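House Rules for Robots

Your home has rules. Shoes off, no juice on the couch, close the fridge. You probably didn't vote on them. Robots that work around people have rules too, and they complain about them a lot less than you do.

At the Skostley Robot Room, where kids can come and watch, the list is taped up by the door. Grown-ups wrote it, so it was much too long. We've cut it down to the ones that matter.

Rule one: go slow near people. A robot arm can be fast, but fast plus your nose is a bad combination. When somebody steps over the yellow line, the arm has to slow down. If they step over the red line, it has to stop.

Rule two: squeeze gently. Robot fingers don't feel things the way yours do. Somebody has to set a limit on how hard they can pinch. Too little and the milk lands on the floor. Too much and the milk lands on everything.

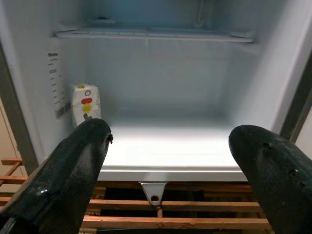

Rule three: there must be a big red stop button, and a person must be close enough to hit it. "Close enough" means 2 steps. We measured with grown-up steps, which some visitors have called unfair.

Rule four: check before you start. Are the screws tight? Is anything in the way? Is the cat in the way? The crew goes through the list every single morning, even when they did it yesterday and nothing has changed except the cat.

Rule five: write down the mistakes. Every bump and drop goes in a notebook called the Oops Book. It has 909 entries so far. Entry 3 just says "yogurt."

Can a robot break a rule? Sort of. It can't be naughty, because it doesn't want anything, not even dessert. When a robot does something wrong, people have to find out why and fix it. Sending it to its room doesn't help. It's already in its room.

Want to try? Pick a chore at home and write 2 safety rules for a robot that would do it. Then see if you can follow them yourself.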